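Okay, a long one about the Roseck sheriff's office and its staffing mess, so mute me now if you came for recipes

I've lived in this county most of my life and I have never waited for a deputy the way I waited in March. Somebody went through four cars on our street overnight. I called at 6 a.m. and a deputy pulled up at 2:40 in the afternoon. Nice guy! Very tired guy. He told me he was covering Roseck AND everything out to Urkirside by himself

So I did what I do, I went and read the budget packet (all of it, with snacks)

The office took 2,566 calls in Urkirside last year. Out there the patrol is two deputies on days and one on nights. One! If that one is sitting at the hospital with an arrest, you've got no patrol at all until somebody drives over from Roseck
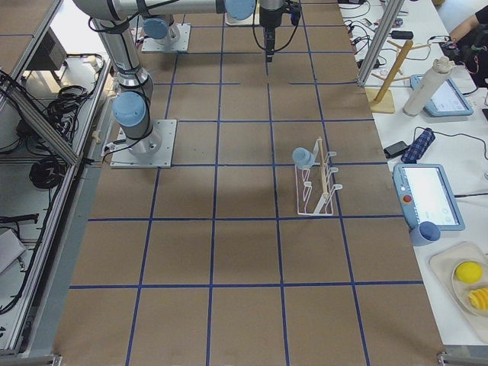 And the drive is no joke, because the Flivholm bridge is still down to one lane and everybody knows how that goes at 5 p.m.

Now the part that got me going. The county's answer is a signing bonus – $3,000 for new hires, paid in two halves. Fine, I like money too. But the deputies who already work here get zero, and they're the ones pulling the double shifts. Put yourself in their boots for a second

My cousin did dispatch in the next county over and they went the other way, a raise for people who stayed past five years. She says folks quit quitting. That's one family member talking, I know, but still

Also there are 15 open positions on the chart and the packet has them all listed as "in process." They were "in process" last July too. I checked the old one

Things I'd like to hear at the public meeting: how long the average wait is on a non-emergency call (it isn't in there anywhere, I looked twice), how much of the overtime is plain old shift coverage, and why the Urkirside substation is locked after noon
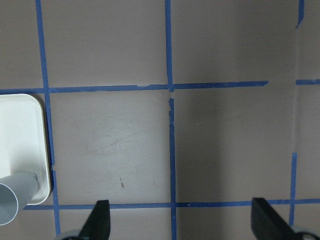
Blue tape grid on the work surface.

A few of you asked about the petition. It's at 873 signatures as of this morning, which is wild for a place where we can't get 40 people to a pancake breakfast

You don't have to live in Urkirside to sign, just in the county. Paper copies are at the feed store and the library front desk

And please be decent to the deputies about this. They didn't write the budget. The one who came to my street stayed and took a report from every neighbor who wanted one, and he was already past the end of his shift

Meeting's at 6:30, county annex, upstairs room. I'll be the one with the highlighted packet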